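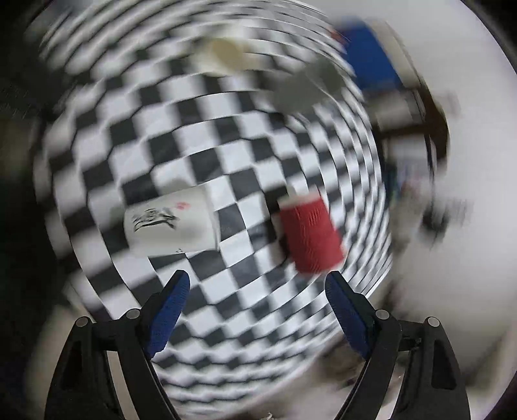 Notas para la charla — Recoger demostraciones fuera del laboratorio

Diapositiva 1. Presentarme. Dar las gracias a Birgit Albers por la invitación. Decir que hablo del trabajo de recogida; el entrenamiento lo explica Lwazi después.

Diapositiva 2. La tarea. Vasos volcados sobre una mesa con mantel; hay que cogerlos y ponerlos de pie. Parece poca cosa. El vaso de papel se deforma si se aprieta de más y rueda si la punta lo toca por un lado.

Diapositiva 3. Cifras. Objetivo en Penura: 2.000 demostraciones. Válidas al cierre de enero: 1.892. Duración media de cada una, unos 30 segundos. No leer la tabla entera.

Diapositiva 4. Cómo se graba. Pinza en la mano, cámara en la pinza. La persona hace la tarea a velocidad normal y suelta el gatillo al terminar. Oğuzhan pidió al principio movimientos muy lentos y tuvimos que repetir dos sesiones: el modelo aprendía a pararse delante del vaso.

Diapositiva 5. Imagen borrosa. Va a salir en las preguntas. Con un giro rápido de muñeca se pierden los bordes y el texto impreso se vuelve ilegible. Los manteles de cuadros blancos y negros ayudan a ver cuánto se ha movido la cámara — el dibujo se estira en bandas. No descartamos esos tramos salvo que se pierda también el seguimiento de posición.

Diapositiva 6. Variedad. Cambiar mantel, vasos y objetos de alrededor en cada tanda. Serpil lleva la hoja de combinaciones. Vasos lisos, con letras, de pared acanalada. Mencionar que en Akinola usaron un solo mantel y lo pagaron en la evaluación.

(Beber agua. Si voy mal de tiempo, saltar la 7.)

Diapositiva 7. Revisión. Dos personas ven cada toma por separado. Si no coinciden, decide Nermin.

Diapositiva 8. Pendiente: vasos con líquido, mesas más bajas, personas zurdas. Pasar la palabra a Lwazi.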